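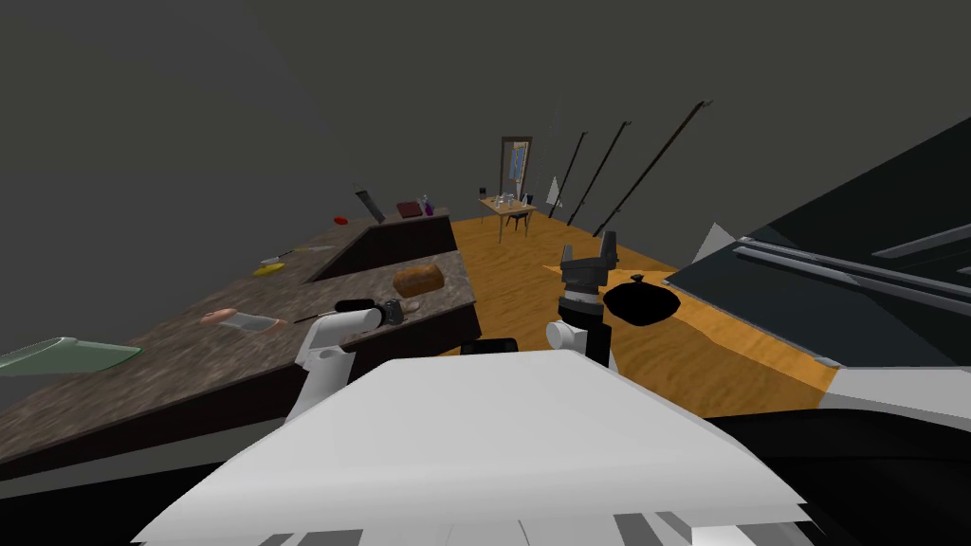
Stone benchtops and the Stendinard sealing plan

A few of you have forwarded the flyer that went through letterboxes in Cundton in January, the one offering a "lifetime" sealing plan for stone kitchen benchtops. I've read it twice now, fine print included, and I'd keep the chequebook in the drawer for the time being.

The plan is called Stendinard and it's sold by Fomonent. You pay $2,000 up front, they come out and apply a sealer, and they promise to come back every 2 years to do it again. Sounds fair until you get to the back page. The return visits are free but the "surface preparation" isn't, and no price is given for it. I rang and asked. I was told it depends on the bench.

Then there's the word lifetime. It's the lifetime of the plan, and the plan ends if you sell the house, change the sink or use a cleaner that isn't on their list. Their list has one cleaner on it. Guess who sells it.

The flyer also says an unsealed bench can cost $4,000 to replace. Maybe so, but I'd like to see the kitchen where that happened for want of a sealer. Plenty of stone takes a simple wipe-on product from the hardware shop, and some engineered stone doesn't need sealing at all. Try a few drops of water in an out-of-the-way corner and leave them for a bit. If the stone goes dark underneath, it's probably thirsty. If the water just sits there, you may be paying to coat something that won't take a coat.

Reisinger, the stone yard out past the roundabout, will tell you over the counter what your bench is made of if you bring in an offcut. They sell sealer too, so weigh that up as well — but they didn't try to sell me any.

If you've already signed, check the cooling-off clause on page 2. And if anyone has had that second visit, I'd like to hear what the preparation came to.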